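Square Dishes on White Tables

I have been using the Arnar square dish since February and have been asked in comments for something longer than the two lines I gave it in the storage post. These are my notes on the dish, the tables it sits on, and the toy fruit that goes on it. Most of it will matter only if you own square dishes or plan to.

I bought mine from Skirneo in Sornthorpe, 34 dollars for a set of four. The listing gives the size as 200 x 200 mm. Mine measure that from edge to edge at the middle of a side, and slightly more if you measure along the rim, where the corners lift. The color is listed as brown. Under cool light it moves toward taupe and gray, and from a low angle it goes very dark. I mention this so that people who match tableware to napkins know what they are getting. The rim is darker than the inside from every angle I have tried.

First point: orientation. A round plate has none, so you put it down and it is done. A square dish has two stable-looking positions, sides parallel to the table edge or corners toward it. Anything in between looks like a mistake even if it works fine. I started out lining up the sides. It is tidy but it makes every small error visible, because the eye compares two straight lines that are close together. Turned to a diamond, the dish can be off by several degrees before I notice. I now set it down corner first and leave it.

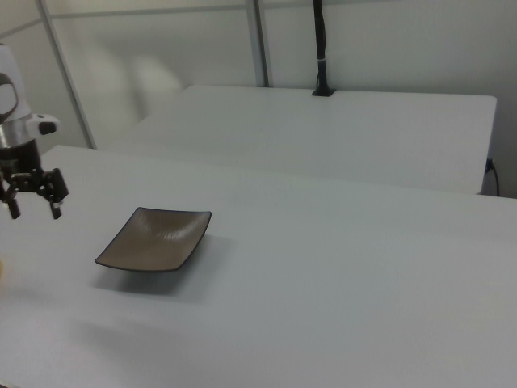
How do you get dried food out of the inside corners of a square dish?

Fill it with warm water to just below the rim, leave it for ten minutes, and then work each corner with a soft bottle brush. A flat sponge bridges the corner and cleans only the two sides. For baked-on sugar, a paste of baking soda and water left on overnight has worked for me every time.

Second point: the corners themselves. They turn up gently, which helps in picking the dish up from a flat surface. With a flat-rimmed plate you have to slide it to the table edge or dig under it with a fingernail. With these you can get a fingertip beneath a corner. The drawback is stacking. Four of them nest well if all are turned the same way. If one is turned a quarter it still nests, but if one is turned only a few degrees the corners ride on the rim of the dish below and the stack rocks. I check by pressing on one corner of the top dish. If the opposite corner moves, I take the stack apart and start again.

The inside has a fine brushed pattern. I expected it to hold crumbs and it does, but only very dry ones such as toast dust. A damp cloth along the pattern takes them out and a damp cloth across the pattern does less. For serving I would stay with things that are meant to be picked up whole. Soup is out. The dish is shallow enough that even loose sauce gets to the rim when you carry it.

Third point: the tables. I have covered these before, so briefly. They are the Idahosa long model in white, set parallel with a narrow gap between them. The gap was originally there because the floor is uneven and the tops would not sit flush anyway. Pushed together, they made a step that caught cloths and tilted anything placed across it. Pulled apart, each table is its own surface and there is no step to deal with. Things do fall through. Pens mostly, and one teaspoon that I found a month later.

White is a practical color for sorting and a poor one for hiding marks. Tea rings show within a minute. On the other hand, a dark dish on a white top can be found without looking for it, and small items do not get lost next to it. The tops are matte, so they do not throw light back at you. I wipe them with plain water and a microfiber cloth and dry them with a second cloth. I tried a spray cleaner for a few weeks. It left a film that grabbed dust and took longer to remove than the dirt had.

Lighting is 4,000 K overhead. I had warm bulbs before, and the white tops looked yellow in the evening, the dishes looked almost red, and I could not tell a clean area from a stained one. The change was cheap and I would do it first if I were setting up again – before the tables, before anything that goes on them.

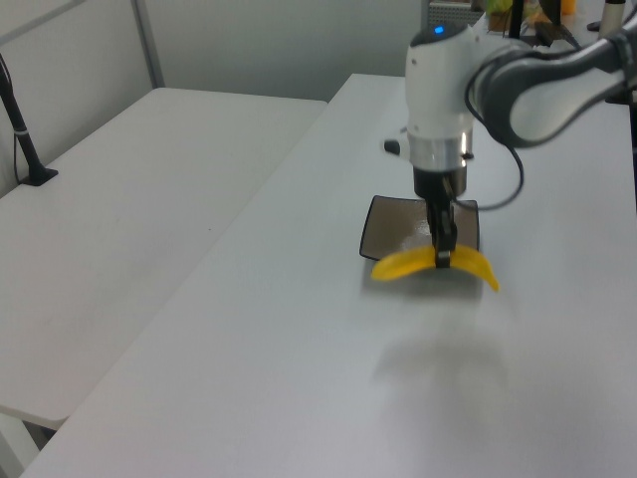
Toy fruit is the part of the set I get the most questions about, mainly from people putting together a play kitchen or a table for sorting games. My advice is to choose the fruit and the dish together. Round fruit is easy to place but rolls until it finds the rim. Grapes and berries are small enough to end up in a corner and stay there. The banana is the difficult one. Held by its middle, with the ends drooping on both sides, it has two low points instead of one, and those ends are what touch the dish first when it is lowered. On a flat surface it then rocks or tips onto its side. On a square dish with a raised rim it can tip as far as it likes and the rim stops it if it slides. I have also found it useful to place long fruit along the diagonal, where there is the most length available. Along a side, an end can come to rest on the rim and the whole thing sits crooked.

Yellow on dark brown is also an easy pairing to see across a room. Green fruit is fine. Dark plums and figs disappear on it, and I keep a pale dish for those.

One issue with the finish. The dish is matte to the touch of a dry finger along the outside, but the inside will show a bright patch near the center when a lamp is directly over it. Move the dish a hand's width and the patch moves or goes away. If you are laying out small items for a child to identify, check this from the child's seat and not your own. I spent an afternoon blaming the dish for being greasy before I moved it.

Scratches so far: one, short, from a metal spoon. It catches a fingernail slightly. On the underside there is some rubbing where the dish gets slid around, and the table tops have no matching marks that I can find. I had planned to put felt dots under the dishes and have not bothered. Felt gets wet in the sink and comes off within a week, and the self-adhesive silicone kind makes the stack taller than my shelf allows.

Storage is on the second shelf, two stacks of two, with a sheet of paper towel between dishes. The toy fruit goes in a lidded box next to them. I used to keep the fruit in the top dish to save space, but then every time I wanted a dish I had to empty the fruit out first and it ended up on the table until bedtime.

I would buy the dishes again at the same price. Skirneo also lists a 200 mm round one in the same color, and I have ordered a single to see whether it nests in the square. If it does I will add the measurements to the storage post. The next entry is on drawer dividers and will be shorter.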